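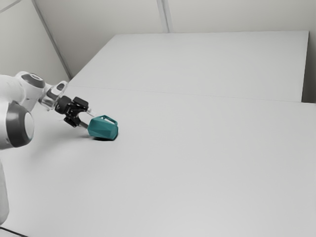 Review: Keltton Grasp Studio 2 – planning and simulation for small arms

Posted 06/11/2018 by Sarla Dwivedi

Print this page | E-mail this page

Keltton has been selling Grasp Studio since March of last year, and version 2 is the first release I would consider paying for. I have used it on a desktop in the office for nine weeks, mostly for planning grasps on awkward household shapes, and I paid the full licence price. Nobody at Keltton has seen this review.

What it is

Grasp Studio is a desktop package with four parts: a scene editor, a grasp generator, a motion planner and a physics simulator. You bring in an arm model and a gripper model, load a mesh for the object, and ask for candidate grasps. The planner then tries to find a collision-free path to each one, and the simulator plays the result with contact turned on. It will export a trajectory for a real controller if you have one of the supported ones. I tested the export only briefly and most of what follows is about the simulation side.

The screenshot at the top of the page is from my own test set. The object is the faceted pitcher, which I used more than any other because it has a handle, flat faces and no obvious best place to take hold of it. The gripper is a two-finger type, and in that view the dark fingertip is right beside the pitcher's left side.

Installing it

The installer is a single file and it behaved. It runs on Windows and on Ubuntu. I used Ubuntu, and the only trouble was the graphics driver check, which refuses to continue if it does not recognise the driver version. There is a flag to skip the check. It is listed in the release notes and missing from the manual.

Licensing is by a key tied to one machine. Moving the key to another computer means an e-mail to support. Mine was answered the next morning, so no complaint there, but a floating licence would be better for a lab with more than two people.

Setting up a scene

Arms come in as URDF. My file loaded on the second attempt, after I corrected a mesh path with a space in it. Joint limits and collision shapes were read properly. Version 1 ignored the collision shapes and built its own from the visual meshes, and the change has made planning a good deal quicker.

Object meshes are where you need to take some care. The physics engine wants convex pieces, and the automatic decomposition has a slider for how closely it follows the original. On the default setting it filled in the pitcher's handle completely, so any grasp with a finger through the handle was thrown out as a collision. Moving the slider up two notches brought the opening back. I would like a warning for this. The grasp list looks perfectly reasonable without those candidates, and it took me an afternoon to work out why they were missing.

Materials are set per object. Friction is one number, and there is no separate value for the fingertip pads unless you split the gripper model into more links. I split mine.

Grasp generation

You ask for a number of samples and get back a ranked list. At 2,000 samples on the pitcher, I was left with 66 candidates after collision filtering. The ranking can be by force closure, by distance from the centre of mass, or by a mix of the two with a weight you choose.

The ranking by force closure alone is not much use on faceted objects. It likes pairs of faces that are nearly parallel, and it does not care how small they are. Several of my top results put a fingertip on a facet barely wider than the pad. Mixing in the centre of mass term fixed most of this.

Objects lying on their sides are handled better than I expected. Version 1 assumed that everything was upright and needed the resting pose typed in by hand. Version 2 has a "settle" button that drops the object onto the surface and lets it come to rest, then generates grasps for that pose. It is a small feature and I used it every day.

Motion planning

The planner is a standard sampling type with a smoothing pass afterwards. On an open surface with one object it returns a path almost immediately. With clutter it slows down, as they all do, and the time limit is easy to set.

Two things to watch. The approach distance is measured from the wrist flange by default, and the fingertips are well in front of that. Change the reference frame to the tool centre before you do anything else. The smoothing pass also rounds off the last part of the approach, and with a low object this can bring the lower finger closer to the surface than planned. There is a tick box called "preserve final segment" – tick it.

The cable on an arm is not considered at all. You can model one as a chain of links if you have the patience. Mine is only there for looks.

Simulation quality

Contact is stable at the default time step for boxes and cylinders. For the pitcher I had to halve the step before the body stopped jittering between the fingers. With that done, 69 per cent of my filtered candidates held through the lift and shake test. Your figure will depend on friction and closing force, so treat mine as a record of one set-up.

Rendering is good enough for working with. Shadows are soft and the dark contact shadow under an object makes it easy to judge whether it is touching the surface. Reflections on the arm are a bit strong for my taste. If you plan to train a detector on the rendered images, note that lighting can be randomised but background walls cannot, except through the Python interface.

The Python interface

This is the best part of the package. Everything in the menus can be called from a script, and the names match the menu labels. I ran my batches overnight without the window open. Errors come back as proper exceptions with the object name in them.

The documentation for it is thin on examples. I ended up reading the test scripts in the install folder, and those are clear.

Compared with the others

I have also used Jiltari Plan and the older Niso toolkit. Jiltari has the better motion planner, particularly in tight spaces, and costs more than twice as much. Its grasp generation is an add-on. Niso is free and does a decent job with suction cups, but its contact simulation falls over with anything that has a handle. Smits makes a plug-in for Jiltari that covers similar ground to Grasp Studio, and I have not tried it.

Good points

- Settle button
- Collision shapes read from the arm file
- Python interface covers everything
- Quick replies from support

Bad points

- Default decomposition closes up handles with no warning
- One friction value per link
- Licence tied to one machine
- Approach distance measured from the flange

Verdict

Worth the money for a small group doing grasp work in simulation, provided somebody is comfortable writing scripts. If your work is mostly moving an arm around obstacles, Jiltari is the stronger choice. I have renewed for another year and will update the section on trajectory export once I have used it properly.

Print this page | E-mail this page

Search reviews... Go

This site uses cookies to remember your settings. By continuing to browse you agree to our use of cookies. OK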